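Fetska Bill Tracker, Desk Edition

For newsrooms, clinics and advocacy offices that follow state health legislation. Sold by Ekora. Ships with the Nava reader unit and a one year feed.

What it does

Watches every statehouse calendar you turn on. When a bill moves, you get a line on the reader and an email. Moves means filed, assigned, amended, voted, signed or vetoed. Text of the bill comes with it, old version next to new, changed words underlined.

Abortion, insurance mandates, prescribing rules, hospital licensing, parental consent, all have their own topic lists already built. You can edit them. Most offices start with the stock list and trim it after the first session.

New this version

Amendment alerts now fire when the text posts, no more waiting for the journal. Effective dates get their own column. Court holds too: if a judge blocks a law the entry turns gray and stays gray until somebody on your side clears it. Fixed the bug where a conference report showed up as a new bill. Sorry to everyone who wrote in abuot that one.

In the box

Nava reader, desk stand, power supply, network cable, quick start card. Wall bracket is seperate, part 377. The older Trasby bracket fits if you already have one, use the short screws.

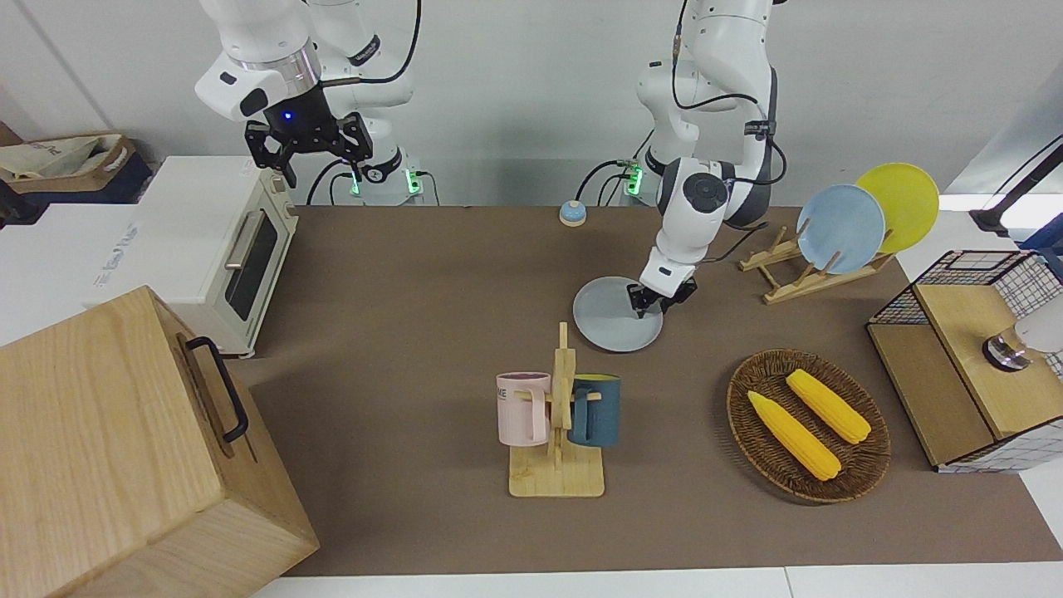 Specs

Storage: 2000 bills with full text, older ones roll off to your account
Saved searches: 272
Ports: 2 network, one of them powered
Alerts: reader, email, text message
Export: spreadsheet, plain text, printable vote sheet
Works without the feed: yes, but only shows what it already has

Setup

Plug in the network cable before the power. Wait for the Nava start screen. Type the code from the card. Pick states, pick topics, done. First load is slow, leave it overnight if you picked all fifty.

If you're moving up from a Trasby unit, export your searches first. Notes on individual bills do not come across. Tags do.

Feed renewal

Billed each October, ahead of the prefiling rush. Cancel any time before that and the reader keeps working on saved bills. Multi office pricing on request, call Ekora sales and have your unit code handy.

Not included

Legal advice, committee video, local ordinances. County and city tracking is a different product, see Fetska Local.

Returns

Thirty days, original box, all cables. Opened feed codes can't be refunded. Call before 5 p.m. for a same day return label.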